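The Librarian of Rarndale Street

Salma Ouazzani and I started the arm in November, in my sleepout, with the rain going sideways and one heater between us. I say "we started it" but really she turned up with a bootful of motors and a look on her face, and I put the kettle on.

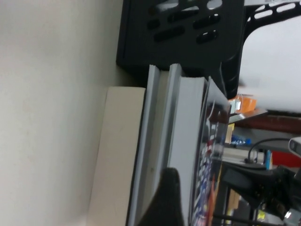 The idea was simple enough to fit on a coaster — an arm that could pull a book out of a row and hand it to you. My gran's hands weren't up to it any more, and she wouldn't have a tablet in the house. "I want the weight of it," she'd say. So, a librarian! A small, bolted-down one.

We named it Wanalard, after the lighthouse in Gran's favourite serial, and it was hopeless. It read 165 lines of Salma's code every time it woke up and then punched the wall. I patched the plaster twice. It dragged out a cookbook and flung it at my good mug (which I'd had for 10 years, thanks very much), and Salma laughed until she had to sit on the floor.

"It's grabbing like it's angry," I said.

"It's grabbing like you wired it," she said. Fair.

We softened the grip. We slowed the wrist. I went to bed at midnight and she stayed out there muttering, and at two in the morning she knocked on my window with a paperback in her hand.

"Did it give you that?"

"It gave me that."

So I stood in the sleepout in my dressing gown and asked for one myself, like a goose, out loud, even though it had no ears and Salma had to press the key. The arm leaned over. It thought about things. Then out came one of Gran's old sea stories, spine first, and the motor hummed and held on a bit longer than I liked.

"Let go, love," I told it — and it did.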